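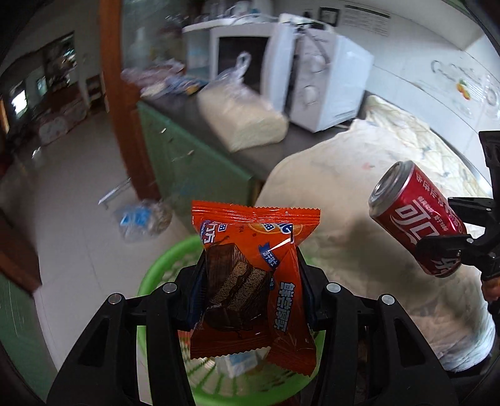

Section 3. Filling the Snack Basket

Now that your Esta shelf is up and level (if it isn't, please go back to Section 2 before you put any weight on it), you come to the part most people enjoy, and that is filling the basket. A round basket with slotted sides suits the Esta best -- the slots let crumbs fall through and let you see what is running low without taking everything out.

Before you start

Wipe the basket with a damp cloth and let it dry completely. Gather everything you plan to put in it and set it all on the table beside you. Wrapped cakes, small packets and a can or two of soda are the usual mix in a family kitchen, but please yourself!

Steps

1. Set the basket on the table first, not on the shelf. It is much easier to arrange things when you can look straight down into them.

2. Put the smallest packages in the bottom. They make a soft bed for the rest, and little hands will find them there anyway.

3. Check the seals on your wrapped cakes. Run a finger along the top and bottom edges of each packet, and if you feel a gap, set that one aside to eat today.

4. Stand the cake packets upright along the rim with the printed side facing out, so everyone can tell the chocolate from the plain at a glance. Hold each one lightly by its edges, as layered cakes with a coating crack if you press on the front.

5. Keep cans out of the basket until the packets are settled. A can that rolls over will flatten a cake in no time, so lay yours down next to the basket for now and stand them on the shelf afterward, to the right of the basket, against the raised lip.

6. Lift the basket with both hands under the base and slide it back until it touches the rear stop.

Caution: Do not load the basket past the rim. Tall packets may lean out a little, but anything balanced on top will come down when the shelf is pulled forward.

Caution: Never put a can that has been in the freezer on the shelf. Let it come back to room temperature in the sink first.

Note: Foil and plastic wrappers crease with handling, and a creased packet is perfectly good as long as both seals are whole. Fold any loose side back flat before you stand it up, or it will catch on its neighbor.

Note: In July, or whenever your kitchen gets very warm, move chocolate-coated cakes to a cool cupboard. They keep their shape far better there.

Section 4. Cleaning and Refilling

Empty the basket every 11 days or so, wash it in warm soapy water, and go back to step 1.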